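4.3 Comparing two grippers on the same bin

Run the Derard fingers first, then the Gukum. Doing it the other way round means re-zeroing the wrist twice, and once is enough for most people's patience.

1. Set the arm to manual and park it clear of the bin.

2. Clamp the divider at both ends. Hand-tight will do until the first bump, so go a little past hand-tight.

3. Check the bin against the tape corners. If it has wandered, move the bin and leave the tape alone.

4. Put in the test objects. Mix hard and soft, and include at least one thing in a clear bag. Both grippers do nicely on blocks, which is why the sales videos are full of blocks.
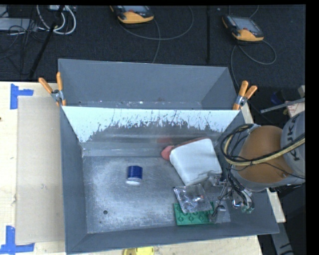

5. Load the Pinus pick list and set the speed to 20 percent. You may raise it after 28 clean picks in a row. Dropping something into the correct compartment by accident is not a clean pick.

6. Keep a pendant in your hand for the whole run. The stop button is of little use from across the room.

7. Log every miss with the object name and the approach angle. "Weird" is not an approach angle.

CAUTION: Do not reach over the wall to straighten an object while the drives are on - not even quickly.

Note: Finger pads are good for 3,000 cycles. Grażyna Zieliński retired our February set at 1,853, after it lost an argument with the divider. Replace pads in pairs and repeat step 5 from the start.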